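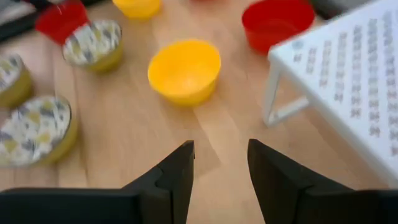
Brirnaven College – Health and Social Care, Evening Course
Unit 8: Gambling in the family. Handout for students

Please read this before the session. We will use the case in the second half, so bring the handout with you.

1. What we mean by harm

When people hear about a gambling problem they think first of debt. Money is important, but harm can begin much earlier. A parent who bets on the phone may be at home every evening and still not be present for the children. Sleep gets worse, small promises are forgotten, and arguments start about things which seem to have no connection with betting.

In this unit we use the term "affected other". It means a person who does not gamble, or gambles very little, but whose life is changed by the gambling of someone close. Children are affected others too, also when the adults believe they know nothing.

2. Signs that a family worker may notice

Bills are opened late or hidden.
One adult suddenly takes control of all the money, or suddenly gives it up.
A child asks to stay longer at school or with friends.
The mood in the home changes strongly with sports results.

None of these signs is proof. Write down what you saw and heard, with the day, and keep your opinion in a separate note.

3. Case: the Vutgate household

A mother of two places small bets during her lunch break. In July she made 141 bets, and 46 of them were after midnight. Her older child is 14 and has begun to pay for the school bus from birthday money. The mother says that she can stop at any time – she has stopped twice before, each time for a few weeks.

Prepare short answers:
Who are the affected others in this case?
Which question would you ask the mother first, and how would you say it?
What would you do if the child asked you to keep a secret?

4. Words to avoid

Please do not write "addict" in your notes. Write "a person who gambles" and describe the behaviour. The word "confess" is also not suitable, as it makes a conversation sound like a police interview.

5. Reading

Beretti, chapter 8, only the part on children.
Olaniyan, the short article in the course folder. The second table is difficult and you can leave it out.

Written answers should be one page at most. Please hand them in at the start of the session.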